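How Steam Cooks a Bun

Bread does not have to be brown. In many homes it never goes near an oven. The dough is set over boiling water, a lid goes on top, and the steam does all the cooking. The bread that comes out is pale, soft and a little springy, with no crust.

This page is about how that works. It covers what steam is, why the tray has holes in it, and what goes on inside the dough while you wait. At the end there are some things to try with a grown-up.

What is steam?

Water is made of very tiny pieces called molecules. They are far too small to see, even with a school microscope. In a glass of water the molecules slide past each other but stay close together.

When you heat water, the molecules move faster. At 100 degrees Celsius (which is 212 degrees Fahrenheit) water at sea level boils. Bubbles form at the bottom of the pot and rise to the top. Each bubble is full of water that has turned into a gas. That gas is steam.

Most people point at the white cloud over a kettle and call it steam. The white part is really a crowd of small water drops floating in the air. Real steam is invisible. If you look at a boiling kettle from a safe distance, you may notice a small clear gap between the spout and the start of the cloud. The steam is in the gap. A little farther out it meets the cooler air and turns back into drops, and that is the part you can see.

Water that turns from a gas back into a liquid is said to condense. Remember that word, because condensing is how a bun gets cooked.

Why steam is so good at cooking

Suppose you have two kitchens. In one, a bun sits in hot, dry air. In the other, a bun sits in steam. The air and the steam are at the same temperature, 100 degrees Celsius. The bun in the steam will heat up much faster.

It takes a lot of energy to turn boiling water into steam. The stove has to keep working the whole time. That energy does not disappear. It travels with the steam. When the steam touches something cooler, like a lump of dough, it condenses into water and gives the energy back as heat. More steam comes up behind it and does the same thing, over and over.

Dry air does not have this extra energy to give. An oven has to be set much hotter to bake bread in a reasonable time.

This is also why steam burns are so bad. Your hand is cooler than steam, too, and steam will condense on skin just as it does on dough. Never put your hand or face over a steaming pot.
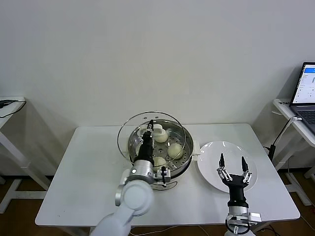 A steamer has only a few parts, and each one has a job. There is a pot to hold the water, a tray to hold the food above it, and a lid to close it all in. The tray has to let steam through, so it is full of holes, like the one the three buns are sitting on here. The lid keeps most of the steam inside, where it can do some work, and lets only a little escape around the rim. A glass lid has the added advantage that you can check on the food without opening the pot. Every time a steamer is opened, hot steam gets out and cooler air gets in, and the cooking slows down until the pot fills with steam again.

Not all steamers are metal. Many cooks use round baskets woven from bamboo, which can be stacked on top of each other over one pot. Bamboo soaks up some of the water that collects under the lid. A metal or glass lid does not soak up anything, so drops of water can form on the inside and fall onto the buns. Where a drop lands, it can leave a wet, wrinkled spot. Some cooks wrap a clean cloth around the lid to catch the drops, with the ends tied up on top so they hang well away from the burner.

Inside the dough

A plain steamed bun is made from flour, water, yeast and often a little sugar. Yeast is alive. It is a kind of fungus, related to mushrooms, but each yeast is a single cell. You need a microscope to see one.

Yeast eats sugar. As it eats, it gives off a gas called carbon dioxide, the same gas that makes the fizz in soda. The gas gets trapped in the dough in thousands of small pockets, and the dough swells up. Bakers call this rising or proofing.

The gas stays trapped because of something in the flour. When wheat flour gets wet and is pushed and folded, parts of it join together into a stretchy net called gluten. The net stretches like a balloon as the gas pushes on it. This is the reason for kneading. Kneading makes the net stronger.

When the buns go into the steamer, several things happen one after another.

First, the yeast warms up and works faster for a short time. The gas in the pockets also gets bigger, as gases do when they are heated. The bun puffs up.

Next, the dough gets too hot for the yeast, and the yeast dies. No more gas is made.

Then the starch in the flour soaks up water and swells, and the gluten net becomes firm. Before this the bun was soft dough that would sag if you poked it. Now it holds its shape. The bun is cooked when this has happened all the way to the middle. Small plain buns usually need more than 10 minutes, and bigger ones or ones with a filling need longer.

Why they stay pale

The brown crust on a loaf comes from chemical changes between sugars and proteins on the outside of the dough. These changes happen quickly only when the surface is dry and a good deal hotter than boiling water.

In a steamer the surface of the bun is damp the whole time, and it cannot get hotter than the steam around it. So it hardly browns. The outside stays white or creamy, with a thin, smooth skin. For the same reason it does not get crunchy.

The color of the flour still matters. Very white flour makes very white buns. Flour with more of the whole grain in it makes tan ones. Some cooks mix in pumpkin for yellow buns or spinach for green.

Why leave space between them?

Buns grow while they cook. If they are packed too close, they will touch and stick, and the places where they touch may tear when you pull them apart. Steam also has to reach the sides of each bun as well as the bottom. A small square of baking paper under each one keeps it from sticking to the tray, as long as some of the holes are left open.

What happens if you rush

Cooks often say that the lid should not come off the moment the heat is turned off. A bun that has just finished cooking is full of hot gas and steam. If it cools very suddenly, the gas shrinks, and the steam in it turns back to water. The soft walls inside may not be strong enough to hold the bun up. It can sink and turn dense and wrinkly. Many recipes say to wait a few minutes with the heat off before opening the pot.

When the lid does come off, it should be tilted so that the far side opens first. The steam then goes away from the person holding it. This is a job for a grown-up, or for an older child with a grown-up standing close by.

Steam in the mountains

Water does not boil at the same temperature everywhere. High in the mountains there is less air pressing down on the water, and it boils at a lower temperature. The steam is cooler as well, so steamed food takes longer to cook there. If your family moves from the beach to a mountain town, your bun recipe may need a few extra minutes.

Things to try

1. Find the drops. Ask a grown-up to pour warm (not boiling) water into a clear glass and put a cold plate over the top. Wait a few minutes, then look at the underside of the plate. The drops you find are water that went into the air as a gas and condensed on the cold surface.

2. Watch yeast at work. Put a spoonful of dry yeast and a spoonful of sugar in an empty plastic bottle. Add 200 milliliters of warm water and swirl it. Stretch a balloon over the neck of the bottle and leave it in a warm place. Check it after half an hour. The gas filling the balloon is the same gas that makes dough rise.

3. Compare two breads. Put a slice of baked bread and half a steamed bun side by side. Press each one with a finger and see how fast it springs back. Look at the holes inside. Taste the outside of each and write down which is sweeter, which is chewier and which is drier.

4. Test a day-old bun. Steamed buns get hard in the refrigerator. Ask a grown-up to steam a cold one again for a few minutes. Compare it with another cold one that has been left alone.

Words to know

Condense: to change from a gas to a liquid.

Gluten: the stretchy net that forms in wet wheat dough.

Molecule: a very tiny piece of a substance, such as water.

Proofing: letting dough rest so that the yeast can make it rise.

Starch: the main part of flour — it swells when it is heated with water.

Yeast: a living thing made of one cell, used to make bread rise.

Written by Dionysis Kokkinos. Last updated August 25, 2024.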